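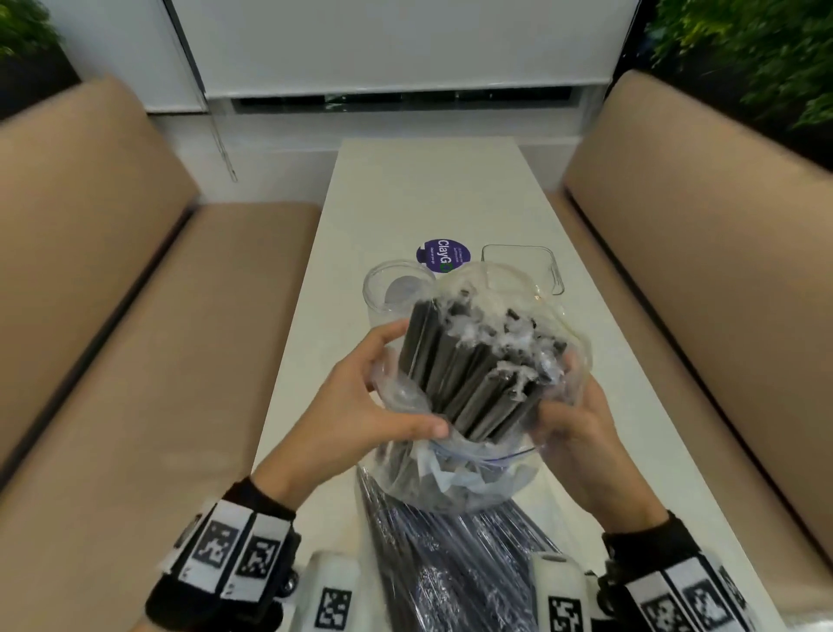

In Defense of the Slow Lunch

My aunt Estela Gaete ran a lunch counter in Gerkside for most of my childhood, and I don't believe she ever once asked a customer whether they were finished. She'd come by with the coffee, she'd ask after your mother, and then she'd leave you be until you stood up on your own. I thought all restaurants were like that (I was eight, and it was the only one I'd been to!).

I've been thinking of her since December, when a place I love in Pumphrey put little cards on the tables asking guests to keep their visit to 66 minutes. Sixty-six! Somebody sat down with a calculator to arrive at that, and I do understand why. Rent is awful, and so is the price of eggs, and a booth with two old friends and one shared slice of pie isn't paying for either.

Still, I'd gladly hand over another dollar or two for my soup if it meant I could finish the story I was telling. Most of what I know about my own family I learned after the plates were cleared, when someone leaned back and said, well, you know why he left Nollow, don't you? You can't get to that in an hour. There's the weather to get through first, and everybody's knees.

So here is my small request to anyone who owns a restaurant: charge me more at noon if you must, and seat me by the kitchen door, but please let me sit.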